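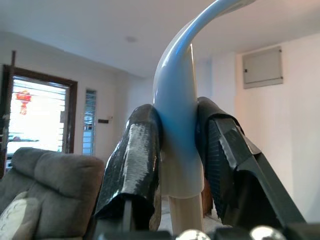
What should I use to clean a glossy white piece without dulling it?
Lukewarm water with a drop of dish soap, a soft cotton cloth, and a second cloth to dry it.

I'm putting that at the top because the original question is now buried under a pile of replies recommending toothpaste. Please don't use toothpaste. Toothpaste is sand with mint in it. It will take the stain off, and then it'll take off the thing the stain was sitting on.

Quoting the earlier message in bits so I can argue with it properly.

> Hi all, new to the list. I've been picking up white glossy household
> stuff at the Simley flea market, mostly hooks, handles and a couple
> of odd curved pieces I can't name. Some are glazed, some I think are
> plastic, and one I truly can't tell.

Welcome. The archive search says there are 2,738 messages on this list and I'd guess half of them start like yours.

For the one you can't tell: hold it against your cheek. Glaze feels cold and goes on feeling cold, plastic gives up after a second or two. Then tap it with a fingernail. Plastic says tock, glaze says something closer to tink. If you still can't tell, look for a spot where it was never meant to be seen, like the inside of a screw hole or the underside of a base. Glazed pieces often have a bare patch there, a bit rough and a bit gray. Molded plastic will usually show a seam if you turn it slowly under a lamp. Please don't do the hot needle test. It works very well and leaves you with a hole.

> Most of them aren't white all the way around. One side is a nice cool
> white and the other is more like cream. Is that dirt? I scrubbed one
> for an evening and it didn't change.

Before you scrub anything else, check your light bulb. I once spent most of a July afternoon on the "yellow" side of a door handle, and then I turned it around and the yellow stayed on the side facing the lamp. Gloss picks up whatever is in the room: window on one side, lamp on the other, your own shirt in the middle. Take the piece to a north window, lay it on plain printer paper, and rotate it. If the cream moves with the piece, it's in the piece. If it stays put, congratulations, you own a lamp.

If it's in the piece, then:

Glazed: it was likely fired that way, or there's something in the fine cracks. Soap and a long soak for the cracks, overnight at least, and change the water in the morning. Dry it for several days before you decide how you feel about it.

Plastic: probably sun or smoke. Smoke washes off in brown water that will put you off your lunch. Sun doesn't wash off. There are peroxide treatments and there are people here who swear by them, and they can speak for themselves. Mine came out white for a year and then went back to the color of a good custard, with streaks.

> Someone at the market told me to use car polish. I bought 500 ml of
> Zarnov because it was what they had. Is this OK or did I waste my
> money?

You'll be using that bottle for the rest of your life, so let's find it a job. It's fine on hard plastic with light scuffs. Put a dot the size of a lentil on the cloth, work it in small circles, wipe, look, stop. The stopping is where people go wrong. On glaze it does nothing except get into the cracks and dry there as a chalky line, and then you'll be back asking how to get polish out of cracks. (Soft toothbrush, warm water, patience, regret.)

Don't put it on anything painted. A lot of white hooks are painted metal, and old gloss paint is thinner than it looks, especially along the outside of a bend.

> For the deeper scratches I was going to wet sand. I have 300 grit
> left from a table. Good enough?

No, no, put it back in the drawer. That's for tables. On a glossy piece you'd be turning one scratch into a lot of scratches, which does make the first one harder to find. If you must sand plastic, start at 2,000, keep it wet, and finish with the Zarnov. Glaze, leave alone. A scratch in glaze is a feature now.

> Last thing. How do you all keep them? Mine are in a shoebox.

Wrapped? If they're knocking around loose, each one is busy sanding its neighbors for free. Old T-shirts are good. Newspaper isn't, the ink comes off on the white and you'll be asking about that next. Bubble wrap leaves little circles on some plastics if it sits in a hot attic, and I have an Okabe lamp arm with a very even polka dot pattern to prove it.

Curved pieces are a nuisance to store and worse to wash, as they only ever want to lie on the one spot that's already chipped. I wash mine over a folded towel in the bottom of the sink. Hold it by the thick part, never the thin end of the curve. I learned this with a pitcher handle that had survived two moves and a dog. Wet soap plus gloss plus a good grip on the wrong end, and it went into the drain side with a noise I can still do for you if you call.

While it dries, stand it up if it'll stand. Water sits in the low point of a bend and leaves a ring, and then you get to wash it again. I've got some bits of broom handle set upright in a board and hang the hook-shaped ones over those. It looks like a very small coat room.

There's a list of soaps and cloths in the Skillport folder, the one marked "surfaces," not "surfaces old." The old one still has the oven cleaner advice in it. I keep asking for it to be taken down and I'm told that it's of historical interest.

If you do work out what the odd curved ones are, post it. I have three in a drawer and have been calling them handles for years with no evidence at all.

And trim your quotes, everybody. The last reply in this thread was one line long and came with the whole of the toothpaste debate attached.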